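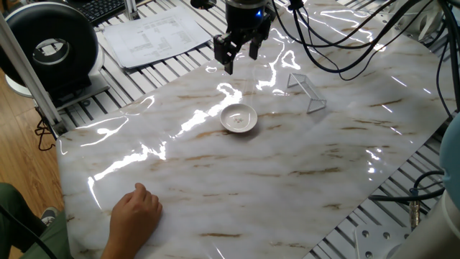
La pinza abierta sobre la lámina de mármol, con el platillo y el soporte transparente.

**1/** Llevo desde septiembre con el kit de pinza de Ukesum y quiero contar mi opinión. No trabajo para ellos, lo he pagado yo.

**2/** El montaje es fácil. La pinza se fija al brazo con un adaptador, se conecta un solo cable y la luz azul indica que tiene corriente. El manual está solamente en inglés y tiene 52 páginas, pero los dibujos son claros.

**3/** El programa se llama Zinuno. Se guardan posiciones y después se ordenan en una lista. Tiene límite de 100 posiciones por proyecto. Para mi taller es suficiente, para una fábrica no lo creo.

**4/** Mi problema principal son los reflejos. Una superficie brillante como esta devuelve la luz del techo y la cámara se confunde con los bordes. Con los objetos transparentes es todavía más difícil. Jolthorpe vende una base mate, todavía no la he probado.

**5/** El precio: 600 euros el kit completo, 300 la pinza sin el programa. Si ya tenéis otro controlador, yo compraría solamente la pinza.

**6/** También miré la de Chu. Cierra más rápido, pero los dedos no se pueden cambiar, y para mí esto es importante.

**7/** Me falta probar piezas muy pequeñas, semillas por ejemplo. Si alguien tiene dedos más finos que sirvan para este modelo, le agradezco mucho el enlace.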